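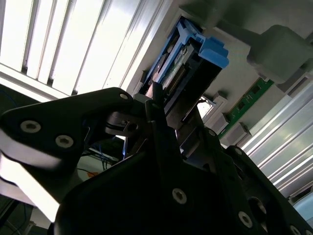

Blue drive caddy with its handle tab, connector pins showing along the board edge.

Drives, caddies and cables: frequently asked questions

These are the questions people send us before they buy a used desktop or a drive from the Zatstead shop. Some of the answers will cost us a sale. Fine.

Do I really need a caddy?

Depends on the case. If yours was built around caddies, the bay is wider than the drive and there is nothing for the drive to sit on without one. If yours takes bare drives on screws, a caddy is no use to you, whatever the listing said. Open the side panel and look before you order anything.

Are "universal" caddies universal?

No. We have yet to meet one that was. The word seems to mean "fits the machine on the seller's desk". The Radunex ones we stock fit two case families and we name both on the label. If your case isn't on the label, please don't buy it and hope.

Does blue plastic mean anything?

People have read online that the colour tells you the speed, the age or the quality of the part. Makers often colour the bits you're meant to grab or unclip, and that's as far as we'd trust it. One maker's blue is another maker's green. Go by the part number moulded or printed on the caddy, if there is one.

How do I get a drive out without breaking the tabs?

Shut the machine down, switch off at the wall and unplug the drive's cables first. Squeeze the tabs gently and slide. If it won't move, stop squeezing harder. There's nearly always a cable still attached or a screw on the far side. Old plastic snaps with very little warning and we can't glue a tab so that it lasts, though we have been asked plenty of times.

Can I swap the drive while the computer is on?

Some equipment is made for it. An ordinary desktop in a spare bedroom in Dadby probably isn't, and "my mate does it all the time" isn't a specification. Turn it off.

The inside of my case is a mess of cables. Is that harming it?

Probably less than the people selling cable kits would like you to think. A bundle held with a cable tie and kept clear of the fans is good enough for most homes. What we do worry about is a power lead pulled tight across to a drive, with the strain all going on the plug. Give it some slack. Yellow, red and black wires running together to a drive are commonly its power feed, but check the plug as well before you trust the colours.

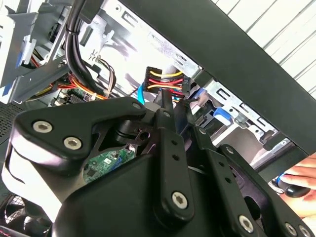

Will a ribbed aluminium panel keep my drives cooler?

Metal with ribs has more surface than flat metal, so there is something in it. Whether you'd notice at home is another matter. Tzavaras sell a finned side panel for 58 pounds and we've had it on the bench. It looks smart. We wouldn't pay that for it while there was still fluff in the front intake, and there is usually fluff in the front intake.

What does a replacement caddy cost?

Up to 20 pounds from us, depending on the model. Used ones are cheaper and we check the tabs before they go out.

How many times can a drive go in and out?

One box we were sent promised 600 insertions. It didn't say who had done the inserting, or with what drive, so we ignore the figure and look at the connector. 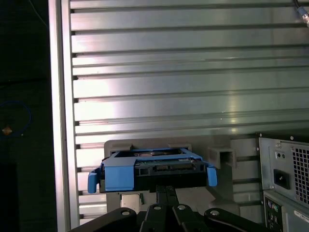 Bent or dirty contacts matter far more than a tally. Line the drive up square, let it slide in level, and if it feels gritty take it out again. Don't scrape the contacts with a screwdriver, and don't spray them with whatever is under the sink.

Will you wipe my old drive?

Yes, and you're welcome to be suspicious. You can wait at the counter while it's done, or take the drive home and do it yourself.

When can I bring something in?

Any afternoon except Tuesday. Bring the caddy with the drive, even if it's broken, as matching a part from memory rarely ends well.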